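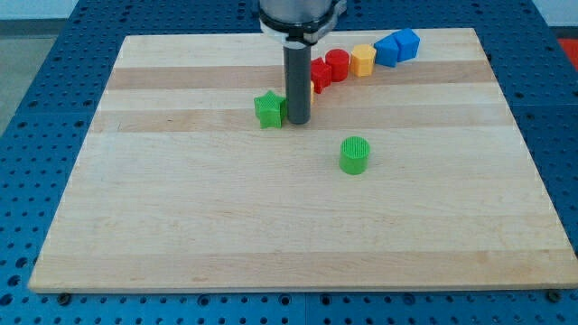
Jingyi Luo wrote that she had been through the archive twice and still couldn't tell whether anyone on this list oils a maple work board or just argues about it.

Search the archive
Go
Advanced

Re: [Rikis] board finish, again
Jul 2, 2018, by Vunberg

Print this message | E-mail this message

Jingyi, both. The arguing is older.

> My board is glued-up maple strips, long ones, running the
> full width. One strip is a good deal darker than the rest and
> I'm told I should have sent it back. Is that a defect? Also
> do I oil it or leave it bare? I set up the colored blocks on
> it and I'd like them to stay upright.

The dark strip is heartwood, most likely. It's the same tree. People pay extra for it when it's called "character" and ask for refunds when it isn't. Mine has one too and I've grown fond of it, mainly as a line to set things down against.

On oil: I gave my first board three coats in June and wiped off what I thought was all of it. A green star I had printed to stand on one point-up arm's worth of tidy geometry picked up a greasy foot, and so did everything else in the set. Leave it bare, or use a thin wax and buff until you're bored, then keep going. 190 grit is not a thing you can buy, whatever the Raltico leaflet says. Get 180 or 220 and don't write to them. I did.

If you put it on a perforated table, bolt it at the front corners and snug the bolts by hand. Maple moves with the weather. I cranked mine down with a wrench and by the end of the month it had a belly you could have served soup in.

Stars will stand perfectly well on two points if the print is square. If yours rocks, sand the star and leave the board alone. It took me 20 minutes and most of a podcast.

Xiao has my spare clamps, in case anyone was wondering where they went. I was.

V.

Print this message | E-mail this message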